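Home | Baking | Serving | Storage | Care of Surfaces | Contact

Print this page | E-mail this page

How to Set Out Mixed Cookies on a Shallow Tray

Updated 23 Dec 2023

This page covers the transfer of assorted cookies from storage tins to a serving tray. It applies to firm cookies: pressed, embossed, sandwich and swirl types. Frosted or filled bars are covered separately under Serving.

What is needed

A shallow tray with a raised rim
Tongs with smooth or lightly ridged tips
A dry cotton cloth
Parchment, cut to the size of the storage tin

Preparing the counter and tray

Wipe the counter and dry it completely. On polished black stone, crumbs and sugar are hard to see among pale veining, so wipe once in each direction and check the surface from a low angle. Wash the tray, dry it, and leave it for 7 minutes before use. Moisture trapped along the rim will soften the bottom of any cookie that touches it.

Choose a tray in a plain, light color. Browns, pinks and greens all separate well from beige or pale yellow. The Hakala serving tray used for our tests has rounded corners, which are easier to clean than square ones.

Placing the cookies

Sort by type before picking anything up. Embossed rounds can be gripped at the edge. Flower and star shapes should be held across the body, as the points break first. Sandwich cookies are gripped on the two flat faces with light pressure; if the filling shifts, the grip is too tight.
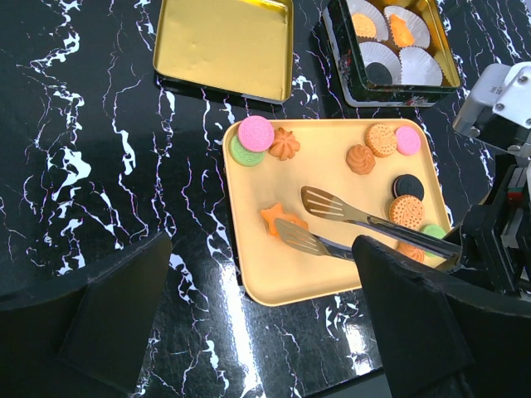 Work from the far side of the tray toward the near side so that the tongs do not pass over finished rows. Lower each cookie until it touches the tray, then open the tongs fully before lifting away. Opening them halfway tends to drag the cookie out of position.

A mixed tray does not need straight rows. Small groups of two to four, with bare tray between them, leave room for the tongs when people serve themselves. Place no two cookies of the same color next to each other unless they differ in shape. An overlap of one cookie on another is acceptable if both are firm and the lower one is flat. Do not lean a cookie on the rim for longer than the serving period.

Holding time

Uncovered, most pressed cookies keep their texture for an afternoon in a dry room. In August, or in any humid kitchen, put out half the quantity and refill. Swirl cookies soften first because the grooves expose more surface.

Returning cookies to the tin

Cookies that have been handled should not go back. The rest are layered on parchment, sandwich types at the bottom, thin shapes on top. Strongly flavored cookies need their own tin.

E-mail this page | Print this page

Related pages

Cleaning Sugar from Polished Stone
Choosing Tongs: Brutine and Sonditz Compared
Layering a Wereo Cookie Tin
Why Embossed Patterns Blur in the Oven
Serving Bars and Frosted Squares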